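About Dandlow

Dandlow supplies and services hand-cranked overhead fittings for homes, offices and classrooms. Most of our work is with shades, vents and pull-down screens that open and close with a crank. We sell complete units and we sell parts, and we repair equipment bought somewhere else if we can get the pieces for it.

The business was started by Thanakorn Jitpraphai, who had spent 11 years installing window coverings for a contractor. He kept a box of worn-out crank rods in his truck and began straightening and refitting them for customers who couldn't buy replacements. Peninah Kombo joined him to run the parts counter and now manages the shop. She also wrote most of the fitting sheets that go out with our orders.

What we carry

Our parts list has 810 items. Rods, hooks, eyes, gear housings and handles make up most of it. The Merico line is the one we sell most – a bent rod with a grip that turns freely in the hand. Kowalczyk rods are longer and are meant for high ceilings and stairwells. We also keep end caps and gear covers for the older Vandus units, which are still common in school buildings. These aren't being made anymore, so we ask people to send theirs in when they take one down.

Handles are sold separately from rods. A grip usually wears out years before the rod does, and changing one takes a screwdriver and a few minutes. We stock them in blue, black and gray. Blue is easiest to find against a light wall, and it is what we suggest for shared rooms.

How a crank should fit

A crank should hang where you can reach it without a step stool and clear of any door or shelf. With the handle in your hand, you should be able to make a full turn without your knuckles touching the wall. If they do touch, the rod is too short at the bend or the unit is mounted too far back. Call us before drilling new holes. In many cases a different rod takes care of it.

Turn the handle slowly at first. If it drags at one point on every turn, the gear probably needs cleaning. If it slips, stop and let us look at it. Please don't oil the gear with cooking oil or spray lubricant. We have replaced a lot of housings on account of both.

Service and repairs

We answered 627 service requests last year. Almost 145 of them were settled over the phone, mostly by having the caller reseat the hook. For the rest, we either mailed a part or went out to the building. Site visits are available within an hour's drive of the shop, and we don't charge for the trip if you end up ordering the part from us.

When you write to us, tell us the length of the rod, the shape of the end that goes into the unit – hook, square or hex – and whether the handle turns on its own. A photo of the underside of the unit helps too, with any label included.

The shop is open from 8 a.m. to 4:30 p.m. We close for two weeks in August.

Cranks and fittings

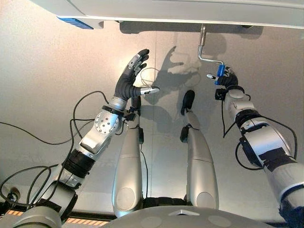
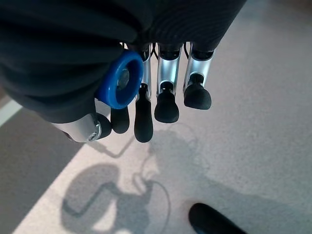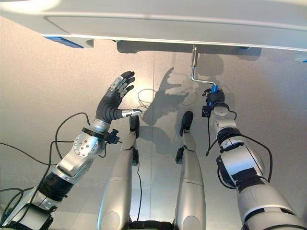 First and last pictures: blue-handled crank under an overhead panel. Middle picture: the light beige carpet.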